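What's on the Bottom of the Mugs

Posted by Salma Salem in January

I started sorting the mug shelf after dinner and finished at 11:30 at night, so it took longer than I planned. We had too many. Two people live in this apartment and the shelf over the coffee maker was stacked three deep, with the back row only reachable if you took down the front two. I haven't used anything from the back row since we moved in.

The plan was simple. Take everything down, wipe the shelf, put back what we use, and box the rest for the swap table at Kwabena's building. Kwabena Nutsugah is my husband's coworker and his building has a long table in the laundry room where people leave kitchen things. It turns over fast. The last box we took there was gone by the next morning, including a lid that didn't fit anything.

The wiping took a while. There was a brown ring on the shelf paper that I thought was a stain in the pattern, and it was old syrup. I pulled up the paper and didn't put new paper down. The shelf underneath is painted and wipes clean, so I'm leaving it bare to see how that goes.

Then I turned all the mugs over. I wanted to know which ones could go in the microwave, because Brahim heats his coffee up twice a morning and one of the mugs gets hot enough at the handle to hurt. Some of them say so on the bottom. Most of them don't say anything useful. I ended up reading every base anyway.

The hot one is a dark blue mug that came in a gift basket from Calport when Brahim left his old job. It has the company name on the side and nothing underneath except a sticker I had never peeled off. That went in the box with a note taped inside that says "handle gets hot." I would want to know.

My aunt's mug has a number painted on the base, 1661, in brown. I used to think it was a year, and when I was a kid I told people it was from 1661. She bought it at a pottery sale in a church basement, and the number was the potter's own stock number. It leaks a little if you leave tea in it. I kept it and I'm using it for pens.

There were also two from El Fassi, the bakery on the corner by our first apartment. They gave you a mug if you filled up a punch card, and we filled up a lot of punch cards. The print on the sides has mostly washed off. You can still read the E and part of the F. Brahim wanted both of them, so both of them stayed.

The one I went back and forth on was the cream mug. It's plain, it holds a good amount, and it's what I reach for if it's clean. But the bottom looks bad. I had never looked at it closely until I had it upside down under the kitchen light, and it's covered in gray and black marks, mostly in a ring out toward the rim. My first thought was that the glaze was going.

I asked Hui-mei Tam, who teaches the wheel class I took in the fall and quit after the fourth week. She said gray marks on a pale glaze are very often metal. A spoon, a sink, the rack in the dishwasher. The metal rubs off on the glaze and leaves a line like a pencil does. She told me to try a powdered cleanser, made into a paste, with a soft cloth, and to go easy. If the marks lighten, it was metal. If they don't, live with it.
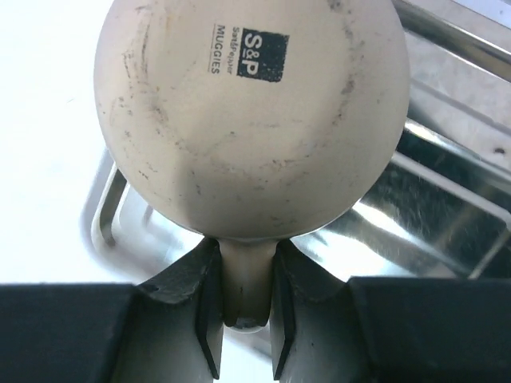 The cream mug, bottom side. It's a Salt&Pepper, from the Muggies line.

I haven't done the paste yet. We're out of cleanser, and I don't want to buy the big can for one mug. Yen-ting Hsueh next door says she has some under her sink that she'll bring over. I'm going to stay away from the logo when I scrub, at least the first time.

So the count after all of this is nine mugs on the shelf, one on my desk with pens in it, and fourteen in the box. Nine is still more than we need. It's one row and part of a second, and I can reach all of them without moving anything.

A few notes if you're doing the same job. Wrap the handles separately from the mugs, with paper pushed through the loop. I broke one handle in the last move by skipping that. Check the box bottom before you load it. Mine was a Volusis printer box and the tape had dried out, so I retaped it both ways.

Next is the drawer with the lids. I'm putting that off until the weekend.

Last updated: January, 9:15 p.m.

Recent posts
The Jidden kettle after a year of hard water
Shelf paper, yes or no
What I took to the swap table and what I brought home
Four weeks of pottery class
Cleaning the oven door between the glass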